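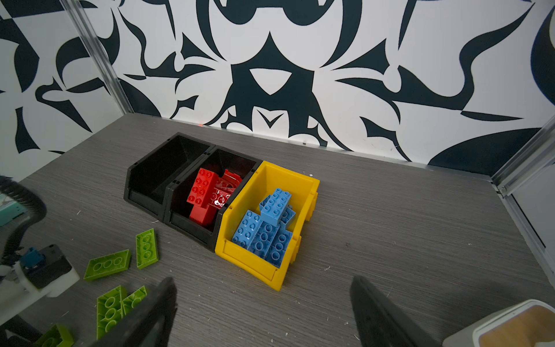

Decluttering services: questions people ask before paying for one

Do I need to pay someone to tidy my house?

Probably not. Most homes in Skirnport are two or three dull weekends away from being fine, and you already own the bin bags. Paying makes sense if you're clearing a relative's place from a distance, if you've been ill, or if you've tried several times and always end up reading old letters on the carpet. If you only want your cupboards to look like a magazine, save the money.

What does it cost?

The two firms I rang in Falisgate quoted very differently. Nava charges 66 pounds an hour with a minimum visit of 3 hours. Orkow sells a "whole home reset" at 500 pounds, and I couldn't get a straight answer on how many rooms that covers. Ask for it in writing. If they say it depends on your "journey", ring somebody else.

Are the storage boxes included?

Rarely, and the bill can jump here. One quote I saw had up to 200 pounds of baskets and drawer dividers on it, picked by the organiser from a shop that gives her a discount she didn't pass on. You're allowed to say no. Shoe boxes work. Ice cream tubs work. Sort first and buy later, when you know what is left.

Does "one in, one out" work?

For coats, yes. For children's things I have my doubts. Grandparents haven't signed up to it, and birthdays tend to bring ten in and none out. A shelf with a fixed size does the same job with less arguing: when it's full, something goes.

Should I label everything?

Label what other people need to find, such as fuses, medicines and spare keys. A label saying TOWELS on a pile of towels is decoration.

Will it stay tidy afterwards?

Firms are happy to show you the day they leave. I asked both for a customer I could speak to a year on and got one polite refusal and one silence. Make of that what you like. My own hall cupboard lasted until November.

What about sorting by colour?

It looks lovely on bookshelves and makes books very hard to find. Fine for thread, pencils and toy bricks, if whoever uses them thinks that way. Plenty of people hunt by shape or size instead – ask them first.

Can they throw things away without asking me?

They shouldn't. Read the terms all the same. Look for the word "discretion" and cross it out before you sign. Ask where the donated things go as well, and whether you get a receipt.

Is there a qualification?

There are courses, some of them a single afternoon online. A certificate tells you that someone finished the course. I'd put more weight on insurance and on a short, plain contract.

Last updated: September 22, 2025

Comments (3)

Tincuța Surdu
Bit harsh on labels. With four of us in the house they're the only reason anything goes back where it came from.

bramble_k
Had the same trouble with the baskets! Took them all back and got most of the money off my card within the week.

Old Ferry Rd
What did Orkow say when you asked about VAT? They went very vague with me.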